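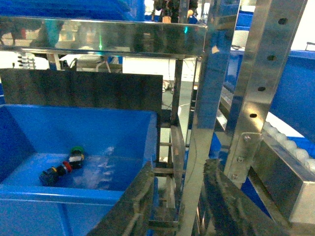
I went to a tech meetup and all I got was a lanyard with an opinion on it

08/07/2026

So the startup people have arrived in Rolville, and they brought stickers.

If you don't live here, let me catch you up. Rolville has 3 coffee shops, a river that smells in summer, and a very nice library with a basement that nobody under sixty had set foot in until this spring. Then in March an outfit called Eltelell signed a lease on the old shoe store, and within a couple of weeks there were fliers on every lamp post. "Founders and Friends Night! Come as you are! Bring your why!"

I did not have a why. I had a free evening and I'd been told there would be dumplings, so off I went.

The first thing they do at the door is hand you a lanyard, and you have to pick one. BUILDER, DREAMER or CONNECTOR. I asked if there was one that said LIVES NEARBY and the young man at the table laughed in a way that meant no. I took CONNECTOR (it was purple). This was a mistake, as it made every person in the room walk up and ask who I could connect them with. I know my dentist. I know a guy who does gutters. I offered both, repeatedly, and one woman did write down the gutter guy.

Then came the talks. I'd love to tell you what Eltelell does, and I listened really hard, but the best I can do is that it's an app for managing your other apps, and it's called Rana, and you talk to it "like a teammate." The fellow on stage said it had saved his household 366 decisions since New Year's. Decisions! Not minutes, not dollars. I spent the next twenty minutes trying to work out how many decisions I make before breakfast and whether I'd want any of them taken away. I like picking my own socks.

The second speaker had moved here from Flustville, where apparently they already went through all this a few years back. She was very good. She said that when her company showed up there, they threw a big party, invited the whole town, and 278 people came and ate everything and not one of them downloaded the app. She told it as a story about failure. The locals in the back row (me, plus two ladies from the yarn store) thought it sounded like a terrific party.

I ended up at the dumpling table with Tarun Chaturvedi, who writes code for a living and has lived on my street for years without my ever knowing what he did in there all day. He was wearing BUILDER but he'd turned it around so it only showed the blank side. I asked him to explain Rana to me and he chewed for a while and said, "It's a to-do list. It's a pretty good to-do list." I felt so much better! Why couldn't the stage guy say that? I'd buy a pretty good to-do list. I'd probably buy two and lose one.

That's my whole complaint, really. I don't mind the newcomers. They're polite, they tip well, and the shoe store had been sitting there with a dead fern in the window for ages. But there's this way of talking they have, where everything is a journey and everybody's a community, and it makes a person feel like she's standing outside a window. At one point someone told me that Rolville was "an untapped market of 2,700 households" and I said yes, I'm one of them, hello. He gave me a sticker.

The dumplings were great, by the way. Pork and chive, from the new place behind the bank. I had more than I'm going to admit to here.

They're doing another one next month and the flier says the theme is "Radical Listening," with five speakers. I'll probably go. The yarn store ladies are going and we've agreed to swap lanyards halfway through to see if anybody treats us differently. I've already called dibs on DREAMER.

Oh, and the gutter guy got the job. He says thanks.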